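Villimer Exchange

The Villimer Exchange is a small regional stock market on which shares in local companies are bought and sold. It is best known for its main index, the Villimer 50, and for the rather old-fashioned midday auction that still sets most of its closing prices. People who are used to the big national markets are often surprised by how calm it all feels - a busy session here would pass for a sleepy one almost anywhere else. 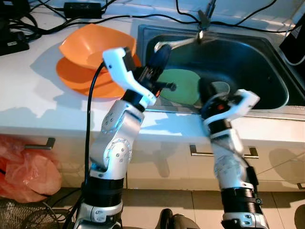
The index, as its name suggests, was built to follow 50 companies, although the number has crept up to 53 over the years as larger firms split themselves into separate businesses and the newcomers were allowed to stay. Each company counts according to the value of the shares that can freely change hands, so a family firm that keeps most of its stock at home has less pull than its size might lead you to expect.

Ferreira, a flour miller and grain shipper, has long been the heaviest name on the list, and on many days the index simply goes where Ferreira goes. Mumavex, which makes pumps and valves, comes next.

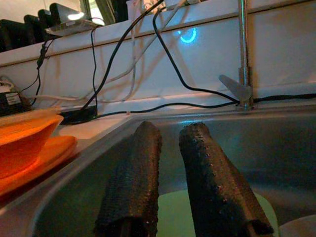 Trading runs through a single morning session followed by the auction, when all the waiting orders are gathered up and matched at one price. No share may move more than 2 percent in the auction itself, a limit brought in after a wild afternoon one May, when a mistyped order for Clastilar sent the packaging maker's shares tumbling. The trades were later undone, and the index was put back to 1402, where it had stood before the muddle began. 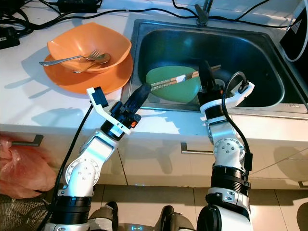

Household goods makers form the smallest group in the index, and their shares tend to be held for the dividend by patient local savers who have owned them for years and years. Their goods are humble things, the sort that live in a kitchen drawer, like wooden chopsticks with a striped pattern and a white band near the middle, and demand for them hardly budges from one season to the next. The group rarely leads the market up, but it has often softened the bad days.

Print this article | E-mail this article

Related articles
Villimer 50
Midday auction
Mumavex
Price limits in share trading

Reader comments

What a nice clear page! I have held Ferreira for ages and never really understood why it swings the index so much.

Could someone add a bit more on how the new companies are picked? The part about splits is helpful, but I'd love to know who decides.

My parents still talk about the Clastilar afternoon - good to see it written up.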